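Foro Clisska › Convenciones y fanzines › Organización

Tema: Mesas de artistas en la Hirkine: ¿sorteo o selección por portafolio?

ileana_a
Abro hilo porque en abril se cierra la normativa y el borrador sigue sin definir el reparto. Datos de la última edición: 157 solicitudes para la zona de artistas, tasa única, mesa compartida permitida. El borrador propone selección por portafolio con jurado de tres personas. Me interesan objeciones concretas al procedimiento.

MTanner
Objeción primera: el jurado puntúa «calidad técnica» sin baremo publicado. Un fanzine fotocopiado y una lámina en giclée no se comparan con la misma escala. Propongo sorteo puro con un filtro previo — obra propia, material ya impreso, tasa abonada — y lista de espera ordenada por número de extracción.

sointu.i
No comparto lo del sorteo puro. En la Kashindye se aplicó dos años y salieron 17 mesas de chapas y llaveros en la misma fila. El visitante recorre media fila y se va. Un sorteo por categorías (cómic, ilustración, juego de mesa, artesanía) corrige eso sin jurado.

MTanner
Las categorías las declara el solicitante. Quien vende llaveros y un cuadernillo de ocho páginas se apunta en cómic.

sointu.i
Se resuelve con un porcentaje mínimo de superficie de mesa dedicado a la categoría declarada. Se comprueba en el montaje.

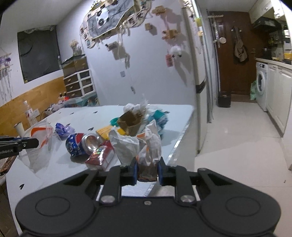 Puntos abiertos hasta ahora (ileana_a, mensaje editado)

1. Sistema: portafolio, sorteo puro o sorteo por categorías.
2. Verificación de la categoría y consecuencias si no se cumple.
3. Mesas compartidas: una solicitud o dos.
4. Lista de espera: plazo de respuesta.

EZamfir
Sobre el 3: una sola solicitud por mesa, con ambos nombres. Si cada uno presenta la suya y luego comparten, duplican la probabilidad. En Clornel lo detectaron cruzando correos, a mano.

silvia_jurco
Sobre el 4: 48 horas. Con una semana, las mesas devueltas a última hora se quedan vacías. Y una petición aparte: que el aforo de la zona se calcule con el pasillo real. El plano anterior daba 1000 personas y no descontaba las colas de firmas.

MTanner
Acepto categorías si la sanción por incumplimiento es quedar fuera del sorteo siguiente. Sin sanción mantengo la objeción.

ileana_a
Incorporo el 3 y el 4 al borrador. El 1 y el 2 siguen abiertos.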